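Über uns – Wostia, Werkstatt für sichere Handhabung

Seite drucken | Seite per E-Mail senden

Wostia ist eine kleine Firma für Robotertechnik. Wir beraten Betriebe, die einen Roboterarm neben Menschen arbeiten lassen wollen, und wir schreiben für sie die Regeln auf, nach denen diese Arbeit geschieht. Angefangen haben wir im Februar mit einer einzigen Zelle und einem Ordner voll Notizen. Heute umfasst unser Regelheft mit dem Namen Mevelent 100 Seiten, und es wird noch immer daran geschrieben.

Gegründet wurde Wostia von Garba Obi und Doğukan Tatlı. Garba Obi hat früher Greifer gebaut und kümmert sich bei uns um die Mechanik. Doğukan Tatlı ist für die Beurteilung der Risiken zuständig und führt alle Gespräche mit den Kunden, bevor ein Vertrag unterschrieben wird. Beide haben Deutsch erst als Erwachsene gelernt. Wir bitten um Verständnis, wenn ein Satz auf dieser Seite etwas steif klingt.

Wie wir arbeiten

Die Normen für Industrieroboter sagen viel über Kräfte, Abstände und Schutzeinrichtungen. Sie sagen wenig darüber, wie man eine Schale aus Keramik anfasst. Bei solchen Aufgaben helfen uns die eigenen Regeln, die wir mit jedem Kunden durchgehen:

Vor jedem neuen Gegenstand fährt der Arm die Bahn einmal leer ab, mit verringerter Geschwindigkeit.
Wer im Raum ist, weiß, welcher Arm als nächster fährt. Das wird laut gesagt, auch wenn es alle schon wissen.
Gestapelt wird nur, was die verantwortliche Person vorher selbst mit der Hand gestapelt hat.
Nach 20 Durchgängen wird der Greifer angehalten und geprüft.
Eine Änderung am Programm gilt erst, wenn eine zweite Person sie gelesen hat.

Für unseren Kunden Prumon haben wir nach diesen Regeln 2883 Greifversuche protokolliert, auch die misslungenen. Das Protokoll bekommt der Kunde vollständig. Auf Wunsch schulen wir auch das Personal – höchstens 25 Personen in einem Kurs, sonst kommt nicht jeder an das Bediengerät.

Die zweite Ausgabe von Mevelent entsteht zusammen mit der Firma Iyamu. Das Kapitel über zerbrechliche Ware wird darin länger, und die Vorlagen für das Protokoll kommen als Anhang dazu.

Kontakt: über das Formular oder per Post an Wostia, z. Hd. Doğukan Tatlı | © 2018 Wostia | Nach oben 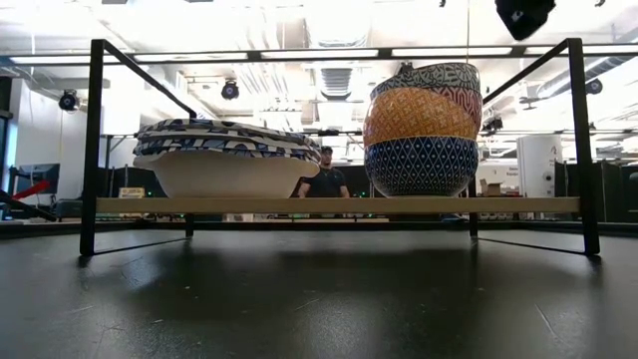
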